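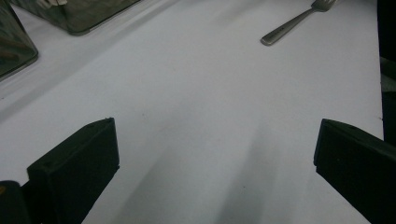 Open day at Doucet, Sirnville - my notes

March 23, 2024. Written up on the train, so excuse the order of things.

Got there late. Bus from the station stops short of the estate and you walk the last bit, past the tyre place and left at the Wenov sign. Signed in, got a sticker, visitor number 111. Coat on a hook, tea in hand, missed the welcome talk. Didn't mind much.

For anyone who hasn't been - Doucet do kitchen storage layouts. Canteens, care homes, school kitchens, that sort of work. Most of it is drawers and trays and what goes where. Sounds dull, isn't. I came because we're redoing our own serving kitchen in September and I can't face another year of the big drawer with everything in it.

Upstairs first

Samples room. Trays, dividers, racks, a whole wall of label holders. Picked up the Gurkier price list, which is a Doucet range and not cheap. Nice lids though. Asked about dishwasher temperatures and was told to email. Will email.

Toilets on this floor only, worth knowing if you take a group.

The sorting tables

Best part of the day by miles. White tabletops, ordinary cutlery and utensils, and you look at how things get sorted and where they end up. Lovisa Holmgren runs this bit. Very quick talker, I got maybe half of it down. Her main point was that people sort by what a thing is made of when they should sort by when they reach for it. So serving things together, eating things together, never mind if one is wood and one is metal. I'd have put all the wood in one pot without thinking.

I liked the bins. See-through smoky grey plastic, rectangular, flat rim, handle slot cut in the end, a fine grid pattern in the walls. Dark enough to hide a few crumbs I'd say, but you can still see what's inside without lifting it down. That's the bit that sold me. Ours are solid and everybody rummages.

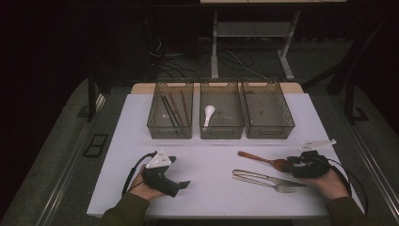
Sorting table at Doucet: chopsticks on the left, a white spoon in the middle, right-hand bin still free.

Chopsticks in their own bin is a good call. Ours live with the skewers and its a mess. They do lean over in a wide bin like this - Lovisa said a narrower one or a divider sorts that. Wooden spoon and the wire utensil are the awkward ones, both long. Asked her about long handles and she said lay them flat in a drawer and stop fighting it. Fair enough.

Forks. Long chat about forks. Tines up or tines down, the usual argument, two people from a school kitchen got quite heated. I'm handles up, always have been.

Lunch and after

Soup and a roll, £3, fine. Second half was a slide talk on stock rooms and I skipped the end of it to go back to the tables and measure a bin. Forgot my tape. Used my hand, so thats no use to anyone.

To do before our next meeting

Email re dishwasher temps
Ask if bins are sold singly or only in packs
Empty the big drawer and see what we realy use
Find the tape measure

They're doing it again in September, same place. Two of us could go if somebody covers the lunch shift. Take the earlier bus.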